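Section 4. Power and first charge

The Plareo reading lamp runs from its internal battery or directly from a USB supply. It leaves the factory partly charged. Charge it fully before pairing it with the Belay wall switch or setting a schedule.

## 4.1 Before you start

You will need:

- the lamp head and base, assembled as in Section 3
- the charging cable from the small bag in the box lid
- a USB wall charger (not supplied)
- a soft, dry cloth

Any charger with a standard USB-A port can be used if it is rated at 5 V and at least 2 A. The rating is printed on most chargers in small type, usually near the pins. A charger with a lower rating will work, but the charge takes much longer and the lamp may dim while it is connected.

> **Caution:** Do not use a charger with a cracked case, bent pins or a loose port. Do not charge the lamp outdoors or in a bathroom.

## 4.2 Charging the battery

1. Switch the lamp off with the slider on the stem. The touch control on the head only dims the light and does not disconnect the battery.
2. Turn the base so the rubber flap faces you. Lift the flap from the left side. It stays attached on the right.
3. Push the small end of the cable into the socket until it stops. It fits one way only.
4. Connect the other end to the charger, then put the charger in the wall outlet.
5. Check the indicator on the base. Steady amber means charging. Green means full.
6. When the indicator turns green, unplug the charger from the wall first, then remove the cable from the lamp.
7. Press the flap closed along its whole length.

A full charge from empty takes 10 hours with the lamp off. The lamp can be used while charging, at half brightness or lower.

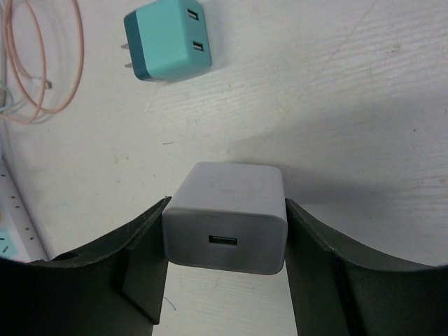 Châu Tiêu

**Note on chargers with more than one port.** Some multi-port chargers share their output between devices. If a phone or tablet is connected at the same time, the lamp may charge slowly or the indicator may go out and come back. Move the lamp to its own charger, or wait until the other device is full.

**Note on computers.** A laptop port will charge the lamp, but many laptops cut power to the port when the lid is closed.

## 4.3 What the indicator means

| Indicator | Meaning | What to do |
|---|---|---|
| Steady amber | Charging | Nothing |
| Steady green | Fully charged | Unplug |
| Slow amber blink | Battery low | Charge soon |
| Fast amber blink | Battery too warm or too cold | Unplug and move to a room at normal temperature for an hour |
| Off while plugged in | No power reaching the lamp | See 4.5 |

## 4.4 Running time

On the lowest setting the battery lasts 84 hours. On full brightness it lasts 18 hours. Times are for a new battery at room temperature. The battery keeps most of its capacity for 500 full charges and can be replaced through the Omthorpe service desk. Do not open the base yourself.

If you are putting the lamp away for the summer, charge it to green, set the slider to off and store it lying down in its box. Top it up every three months.

## 4.5 If the lamp does not charge

1. Check that the wall outlet works by plugging in something else.
2. Remove the cable at both ends and put it back firmly.
3. Look into the socket under the flap. Lint can be removed with a wooden toothpick. Do not use a pin or any metal tool.
4. Try another cable. The supplied cable is a charging cable only and has no data wires, so it cannot be tested with a phone transfer.
5. Try another charger.
6. Leave the lamp connected for 18 minutes. A battery that has been completely empty may show no light at first.

If the indicator is still off, reset the lamp: hold the touch control for 10 seconds with the cable connected. The head flashes once. Any schedule you have saved is erased and must be entered again (Section 6).

> **Caution:** Stop charging and unplug at the wall if the base becomes too hot to hold, if the case swells, or if you notice a sharp smell. Place the lamp on a stone or tile surface away from curtains and paper, and contact the service desk.

## 4.6 Using the Enadano clip base

The clip base has no battery. With this base fitted, the lamp works only while it is connected to a charger, and the indicator stays off. Route the cable through both hooks on the back of the clip before tightening the screw.

Continue with Section 5, Pairing the wall switch.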